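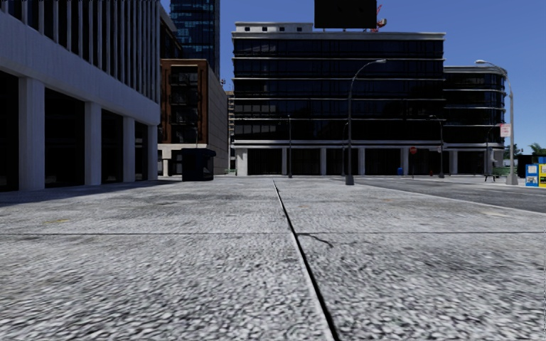

# Chapter 7: Buying a Sidewalk You Can't Walk On

Sooner or later, a team building a sidewalk robot gets tired of chasing it down real streets. The weather turns, the battery dies at the far end of the block, and somebody's dog takes an interest. At this point a sales brochure arrives, and the brochure is for a simulator.

This chapter is about how to read that brochure. Our running case is Kineck, a simulation kit sold by Berchtold to teams that build delivery and inspection robots. The kit has three parts: a physics engine, a set of virtual sensors, and a downtown district called Pultura, where the robot is expected to do its learning. A license covers one team for one year. The price is available on request, a phrase that experienced buyers have learned to read with a calculator nearby.

We chose Kineck because it is neither the best kit on the market nor the worst, and because Manikandan Pinto, who ran the robotics lab at Drunham while this chapter was being drafted, let us have his evaluation notes. They are blunt and occasionally rude, and we have kept most of them.

## 7.1 What the brochure promises

Berchtold's headline claim is that a navigation policy trained in Kineck finishes 99 of every 100 assigned routes. It's a fine number. It was measured in Kineck, on routes drawn by Berchtold, with a robot model supplied by Berchtold. When Pinto's lab drew its own 100 routes through the same district, the policy finished 94. Both results can be true at once, and a careful buyer writes down both, along with who picked the routes.

The brochure also mentions 2061 "scene assets." The term is never defined. Before you are impressed by a count like that, ask whether a bench in two colors is one asset or two.

## 7.2 Surfaces, edges, and glass

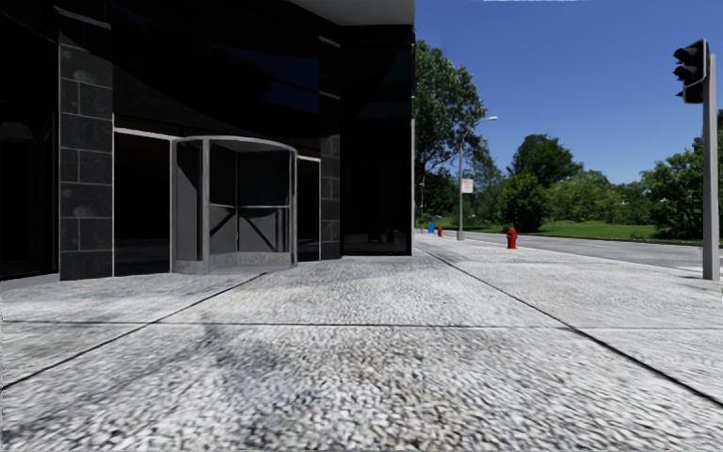 A range sensor is only as honest as the material it is pointed at. Real glass lets some light through, throws some of it off at an angle, and returns very little to the robot that sent it, so a kit that treats every wall as a good reflector will teach your robot to trust walls. The nearly black facade in Pultura, with its revolving door set between two pillars of dark stone block, makes a handy test site. Park the virtual robot on the paving, aim the sensor first at a pillar and then at the glass, and compare the returns. In Pinto's trial they matched to the last decimal. His note reads, in full, "Lovely glass. Made of brick."

The camera side of the kit fared better. Pebbly paving is hard on visual odometry, which can mistake one patch of speckle for another, and Kineck's version gave the lab's tracker a believable amount of trouble. Joint lines helped it recover. Whether your own tracker would behave the same way is a question for your own trial.

## 7.3 Light and clutter

Shadows deserve a section of their own in any evaluation. A policy that has met only evenly lit pavement may brake for a dark patch as if it were a hole — or, once cured of that, roll cheerfully into a hole as if it were a dark patch.
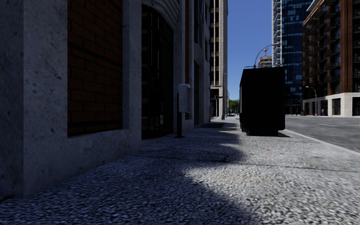 **Figure 7.3** Building shadow and a boxy black obstacle on a Pultura sidewalk.

For this test, Pinto sent the robot toward the obstacle twice, first along the shaded side of the walk and then along the sunlit side. The sunlit run went smoothly. On the shaded run the robot stopped at the edge of the shadow and stayed there until the clock ran out. Berchtold's support desk suggested turning shadows off.

## Before you read on

Find a brochure for any simulation kit and underline each number in it. Beside each one, write where it was measured and by whom. Leave a blank where the brochure does, and bring the page with you to Section 7.4, where we begin writing a trial plan of our own.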